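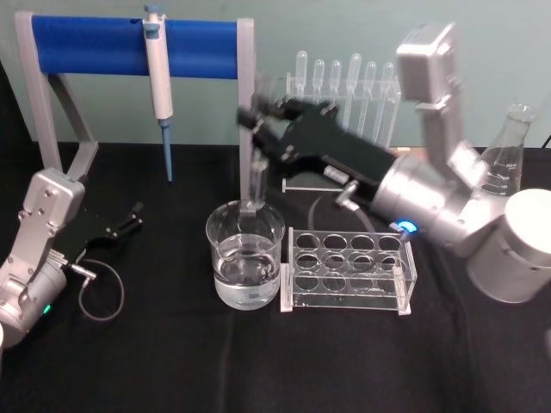
Brazo derecho en movimiento junto al soporte de la pipeta. Brazo izquierdo con la pinza abierta.

Soporte > Celdas de dos brazos > Besutmont > Incidencias abiertas > 1729

Agosto. Redactado por el puesto de automatización, Zurkell

Asunto: el brazo derecho roza el soporte de la pipeta cuando vuelve a su posición de espera

Prioridad: alta (hay vidrio en la mesa)
Estado: en seguimiento
Controlador: Besutmont, configuración de dos brazos
Programa: Hứa, rutina de preparación de muestras con agua

Descripción del problema

Escribo esta incidencia después de hablar por teléfono con el servicio de Carnton, que me pidió ponerlo todo por escrito y en orden. Pido disculpas si algún término no es el que ustedes utilizan, el manual que tenemos está en otra lengua y yo traduzco algunas palabras como puedo.

La rutina trabaja con una pipeta colgada de la barra azul del soporte, un vaso de precipitados con agua y las gradillas de acrílico. El brazo derecho debe pasar por encima del vaso y volver a su posición de espera sin tocar nada. En la mayoría de los ciclos lo hace bien. En algunos, la muñeca baja antes de tiempo y la pinza toca el montante derecho del soporte. El golpe es pequeño, pero el soporte se desplaza sobre la tela y la pipeta queda balanceándose.

Lo que más me preocupa es que el controlador no se detiene. No aparece ninguna alarma en la pantalla y el anillo de la muñeca sigue en azul, como en marcha normal. El programa continúa con el paso siguiente, y este paso supone que el soporte está en el lugar de siempre.

Hasta ahora no se ha roto nada y ninguna persona estaba con las manos dentro de la zona. Hemos parado la rutina en modo automático y solo la ejecutamos con velocidad reducida y una persona junto al pulsador de emergencia.

Cómo reproducirlo

1. Colocar la mesa según la hoja de montaje.
2. Cargar la rutina completa, con los dos brazos activos.
3. Velocidad al 100 %.
4. Dejar repetir la rutina sin pausas.

Con velocidad al 40 % no hemos conseguido ver el fallo. Con un solo brazo activo tampoco, ni siquiera a velocidad completa. Por eso pensé primero en la coordinación entre los brazos y no en la mecánica.

Registro de comprobaciones

09:10. Revisado el apriete de los tornillos de las dos pinzas. Todos firmes. No he desmontado nada.

09:35. Revisada la posición del soporte con la plantilla de cartón que usamos para el montaje. Estaba girado un poco hacia el vaso. Lo he puesto otra vez en su sitio y he marcado las patas con cinta. Después de dos ciclos a velocidad completa, nuevo roce. El giro era entonces consecuencia del golpe, o por lo menos no era la única causa.

10:20. Cambiado el umbral de detección de contacto del brazo derecho a un valor más sensible. Resultado malo: el brazo se para por su propia aceleración, lejos de cualquier objeto. He devuelto el valor original y lo he apuntado en el cuaderno de la celda.

11:05. Mirado el recorrido de los cables. El cable del brazo derecho sale del conector por debajo de la pinza y pasa sobre la tela por detrás de la gradilla de tubos. El del izquierdo hace un bucle suelto debajo de su pinza. He pasado la mano por el derecho con el sistema apagado y tiene poca holgura cuando la muñeca está estirada. No puedo decir si tira de la pinza durante el movimiento. Pregunta para Carnton: ¿qué holgura es la correcta en esta posición?

11:50. Comprobada la aproximación a la punta de la pipeta desde la cámara de la muñeca. La secuencia tiene que llegar con los dedos abiertos, uno a cada lado de la punta y por debajo de ella, y esperar allí la orden.

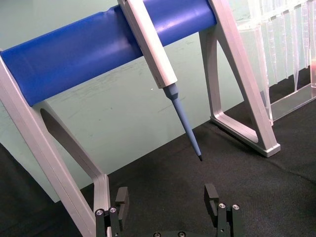

Ref. 1729 · pág. 2

En esta toma la llegada me parece correcta. Los dedos están bien abiertos y la punta apunta al espacio entre los dos. Observen también el dedo izquierdo, muy cerca del montante del soporte. Si la pinza llega un poco desviada hacia ese lado, el contacto es casi seguro, así que pido revisar este punto aunque el roce que describo arriba ocurre en otro movimiento, el de vuelta.

12:30. Exportado el registro del controlador. Guarda 1000 líneas y después empieza a borrar las más antiguas, de manera que el primer roce de la mañana ya no está. El último sí. En las líneas de ese momento veo que el brazo derecho recibe la orden de volver mientras el izquierdo todavía no ha confirmado su posición. En los ciclos buenos la confirmación llega primero.

14:15. He añadido en Hứa una espera explícita antes de la vuelta del brazo derecho: no se mueve hasta recibir la confirmación del izquierdo. Ejecutada la rutina a velocidad completa, con el vaso retirado y una persona en el pulsador. Ningún roce durante la prueba. La rutina es ahora más lenta, esto lo podemos aceptar.

15:40. Repetido con el vaso puesto y agua. Sin roce. El soporte sigue dentro de las marcas de cinta.

Lo que entiendo hasta ahora

Sin la confirmación, el controlador calcula la vuelta con una posición antigua del brazo izquierdo y escoge un camino más bajo para alejarse de él. Es mi suposición, no tengo acceso al planificador para verificarla. La espera añadida evita la situación, pero no explica por qué un contacto con el soporte no provoca la parada.

Lo que pido a Besutmont y a Carnton

- Confirmar si la orden de vuelta debería estar bloqueada por defecto cuando falta la confirmación del otro brazo.
- Indicar un umbral de contacto que detecte un golpe ligero contra un objeto que no está fijado a la mesa. El soporte cede enseguida y quizá la fuerza nunca llega al límite.
- Decir si podemos definir el soporte completo como zona prohibida, con sus montantes. Ahora solo está definida la barra.
- Explicar cómo se amplía el registro. Con el tamaño actual perdemos la información antes de poder copiarla.

Medidas mientras esperamos respuesta

La celda queda en velocidad reducida para todos los turnos. Antes de cada arranque se comprueban las marcas de cinta del soporte. No se coloca el vaso durante las pruebas de movimiento. Quien modifique el umbral debe escribirlo en el cuaderno, con el valor anterior.

Adjunto el registro exportado a las 12:30 y la versión de la rutina con la espera añadida. El soporte físico lo fijaremos a una placa cuando llegue el material; hasta entonces sigue apoyado sobre la tela.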